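Reading time: 2 min

Week 6 notes: Can machines do chores yet?
Course reader, Quentin Jacquet

Last week we got through arms, joints and reach, and I promised we would get to the fun question. Can one of these machines help around the house, or behind a shop counter? My answer is "some of it, slowly, and it's wonderful to watch," and I'd like you to argue with every part of that.

Start with packing a bag, the bakery kind. You do it while chatting to a customer. For a machine it breaks into a surprising number of smaller jobs: find the bag, find the opening, choose a piece, grip it without crushing it, carry it over the rim, let go. Paper bends when you bump it. Bread comes in shapes that don't agree with each other — a ring can be picked up by its edge, a croissant has to be taken across its width, and which way it happens to be lying matters a lot.

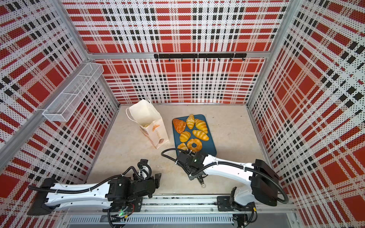

Toy food takes some of the trouble away. It doesn't flake or squash, and you can run the same job 400 times without buying breakfast for the whole building (I have been tempted). So when you read a success rate, ask what was being picked up. A real croissant from this morning is a much harder customer!

Two arms change the problem as well. One can steady the bag while the other fills it, just as you would, but now they have to share the space and stay out of each other's way. Cristian Yupanqui will take this up in the lab hour, so bring your sketches from the Perrin exercise.

For discussion: suppose a machine fills 30 bags in 60 minutes and never gets tired. Is that useful in a shop? At home? Who picks up the piece that lands on the floor?

Homework: choose one chore you did today and write down every step, including the ones your hands did without asking you. One page is plenty, and messy is fine.

We use cookies to remember your reading settings. Accept | Manage choices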